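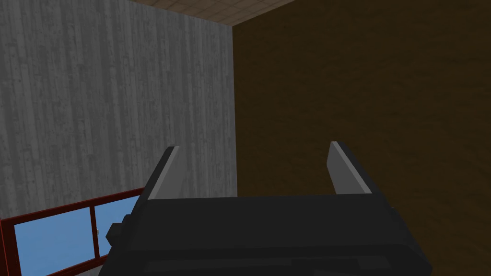
What should a robot open day show the public? It should show how the machine learns its job, including the dull parts, and leave time for questions.

I went to the open day at Mtshali in August expecting a big arm behind glass. Most of the visit took place in front of a screen. Visitors watched a simulated gripper in a plain room with one gray wall and one brown one. Rafsan Gunawardena, our guide, told us the team had run 1,230 trials in simulation before trying anything on the floor.

A few people in my group were let down. I thought it was the best part of the day.

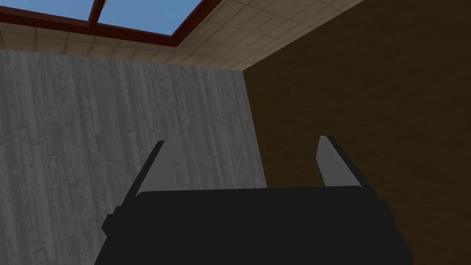 Companies like to show the finished trick. Last year at Sorncombe I saw a polished 6 minute show and came home knowing nothing. At Mtshali I learned what a trial costs, who checks the results, and why the team throws so many of them out. A town that is asked to give up land for a robot plant should hear those things first.

I would still change the schedule. Seven minutes for questions is too short for a room of 100 people.

Comments

Marthinus Du Plessis
I was in the afternoon group. We got no question time at all.

stuvondale_reader
My kids were bored by the screen. Bring back the big arm.

Nundlow Pat
Will they hold another one next year?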